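# Flinberg revises good-practice code for household task recordings
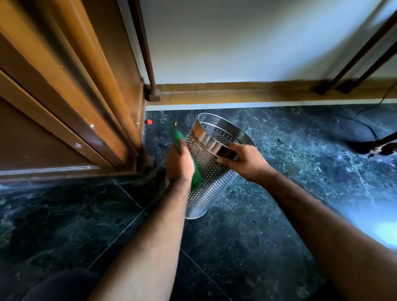

Version 7 of the Flinberg code of practice for first-person task recordings takes effect in February. It applies to any group supplying head-mounted footage of household work for training domestic robots, and replaces the version in use at Sterketa and Nellgate.

The main change concerns labelling. Cleaning tasks must now be recorded under the object being handled, the tool and the role of each hand. A label such as "clean bin" will no longer be accepted where one hand steadies the object and the other wipes it. Both roles are to be entered separately, with left and right given from the wearer's point of view.

The working group, led by Rajkumari Bhatt, reviewed 1,922 recordings against the draft. Of these, 1,757 met the new labelling rule after a single correction pass. Most of the remainder were returned over unclear hand roles or missing surface entries. Reflective metal and polished stone must be flagged in the surface field, as both can degrade depth estimates.

Privacy clauses have also been tightened. Written consent is required from every adult living in the home, and recordings made in bathrooms need a second sign-off before release. Household pets may remain in the footage but must be tagged.

"The old wording left too much to the annotator," said Josphat Tanui, who drafted the labelling section. "Two people could code the same wipe differently and both be within the rules."

Clause 11, on staging, is unchanged. Rooms are to be recorded as found, and small items on the floor are not to be cleared unless they present a hazard to the wearer.

Recordings already in progress may be finished under the previous version. Comments on the annexes go to Ruben Segers at Flinberg.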